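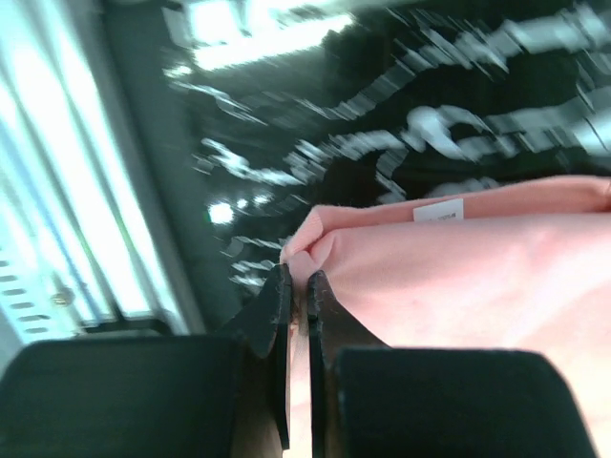

Edet Ridge in January, are spikes enough or do I need snowshoes?

Hi all! Planning to go up to the Mornano hut from the Clokthorpe side on a Wednesday with my sister-in-law. I have micro spikes (used them twice, both times on a frozen parking lot, ha) and she has nothing yet. The hut is at 2932 feet and the last stretch past the creek looks steep on the map. We'd start at 7 a.m. and I'd like to be back at the car before dark. Do we rent snowshoes or just get her a pair of spikes? Also, is the spring by the second switchback running in winter?

larchandlemon

Spikes for both of you if the trail is packed down, and it usually is by then, at least as far as the creek. I've gone up that way in January more times than I can remember and only wanted snowshoes twice, both right after a big dump when I was the first one through. If you're sinking past your ankles in the first half mile, go back and rent some in Clokthorpe (the shop opens at 8, so your early start may be a problem).

The steep bit past the creek faces north and stays hard until lunch. I bring poles for it and take the summer zigzags, even though there's always a boot track going straight up the middle. Coming down that track is miserable! If it's shiny and you don't like it, turn around at the creek, there's a nice flat log for sandwiches.

Don't count on the spring. I've found it frozen solid every winter I've looked. Carry what you'll drink and keep one bottle upside down in your pack so the cap doesn't freeze.

Hauke Hollmann

snowshoes!! way more fun and you don't have to care what the trail is like

pikaridge

Agree with Hauke on the spikes. One more thing, the road past the Undska turnoff gets plowed last, and on weekdays that can mean mid-morning. I sat there in my car for 41 minutes once waiting for the plow and ate my whole lunch. If it isn't done you can leave the car at the lower lot and walk, which adds 2 miles each way, so I'd pack headlamps for the two of you either way. Make sure her spikes fit over the boots she'll be wearing, my first pair kept popping off at the heel.

mossyboots16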